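Gripper procurement (small workshops)

Gripper procurement is the planning, budgeting and purchase of end-of-arm or hand-held gripping tools by small businesses, school labs and independent workshops. The term covers the tool itself and everything that has to be bought with it: finger pads, spare linkages, cables, mounts, storage, and the hours of the people who use it. Published budgets often cover the first item well and the others badly.

Contents
Background
Cost structure
The Vergara worksheet
Criticism
Soft goods and produce
See also

Background

Small buyers entered the market late. Early purchasing guides were written for factories, where one gripper handles one part for years and the price can be spread over a long run. A packing shed or a two-room lab has no such run. Its work changes with the season, and a tool picked for one job is soon asked to do four others.

Vendors answered with the "general-purpose" gripper, a phrase with no agreed meaning. In sales material it may refer to the opening width, the range of pads on offer, or simply the absence of a stated purpose. Buyers are advised to ask which one is meant and to get the answer in writing.

Cost structure

A plain budget has a purchase line, a consumables line and a labor line. The purchase line is the easiest to fill in and gets most of the attention. Pads wear, pins loosen and cables fail where they bend, yet many first-year plans carry nothing for any of it.

Labor is the usual source of overruns. A quote of 2000 dollars for a tool says little if setup, training and failed trials take up the rest of the quarter. The claim that a tool "pays for itself" generally depends on an hourly rate chosen by the seller.

The Vergara worksheet

The Vergara worksheet is a one-page planning form drawn up by Rocío Ledesma for a group of produce packers. It asks for the purchase price, a spares reserve of 500 dollars per tool, and a list of 13 objects the tool must handle before payment is released. The objects are chosen by the buyer. Ledesma's notes say the list should include items the seller would rather leave off.

The form has been copied widely, often without the spares line.

Criticism

Esben Kárason, who reviewed purchases for the Skostulico workshop network, has argued that the worksheet gives a false sense of care. In his view a short object list rewards tools tuned to the list, and 1000 grasps on one easy item prove less than a bad afternoon with mixed stock. He has also objected to the Jerel and Ceso lines being compared on price alone, as the two are sold with different sets of pads.

Supporters reply that most small buyers had no form of any kind before. This is true — it is also a low bar.

Soft goods and produce 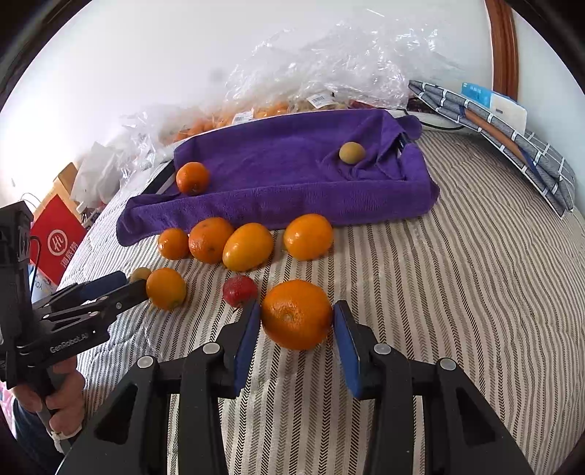 4 min read · Last updated Sep 29, 2025

Citrus is a common choice for trials with hand-held grippers. An orange held between two blue pads, with fruit of other sizes and colors lying on a striped quilted cover and a purple towel, makes a cheap test set, and fabric gives the fruit a softer resting place than a bench top. Critics point out that a whole orange has a tough rind and forgives a good deal of squeezing. A tool that holds one has shown that it can hold one. Peaches, ripe tomatoes and anything already bruised belong on a separate line of the plan.

Planners should also budget for the fruit. It spoils, it has to be replaced with stock of similar size, and the cost lands in petty cash, where it tends to drop out of the final figures. Kárason's reviews list produce as its own expense. Ledesma's form, as of the May revision, still does not.

See also

Acceptance testing
Finger pad wear
Leasing versus purchase
Spares reserve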